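Por que a bolacha vem num pacotinho só dela?

Já abriste uma caixa de lanches e encontraste dentro muitos pacotes pequenos? Cada pacote tem a sua bolacha ou o seu doce, bem fechado. Vamos aprender para que serve isto.

O grande inimigo da bolacha é o ar. No ar há sempre um pouco de água, que os nossos olhos não veem. A bolacha é seca e bebe esta água devagarinho. Depois já não faz "crac" quando a mordemos: fica mole. O pacote fechado não deixa o ar de fora entrar.

Olha agora para a parte de cima de um pacote de bolacha. A borda tem dentinhos, como uma serra pequena. Os dentinhos ajudam os dedos a começar o rasgão. Ao lado deles há uma faixa apertada com risquinhas, e é ali que o pacote está colado. 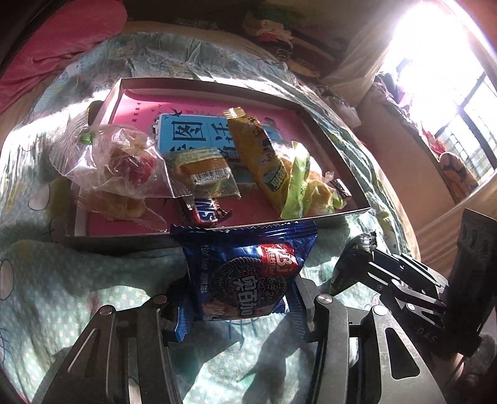
Oratile Makhubela escreveu-nos que em sua casa guardam as bolachas abertas numa lata com tampa, e que mesmo assim, passados 2 dias, elas já não estalam. Tem razão. Cada vez que levantamos a tampa, entra ar novo na lata. Com os pacotes pequenos abrimos só um, e os outros continuam fechados.

Mas há também uma parte menos boa: muitos pacotes fazem muito lixo.

Experimenta em casa: deixa uma bolacha num prato e outra dentro do pacote fechado. Espera até ao dia seguinte e parte as duas perto da orelha. Qual faz mais barulho?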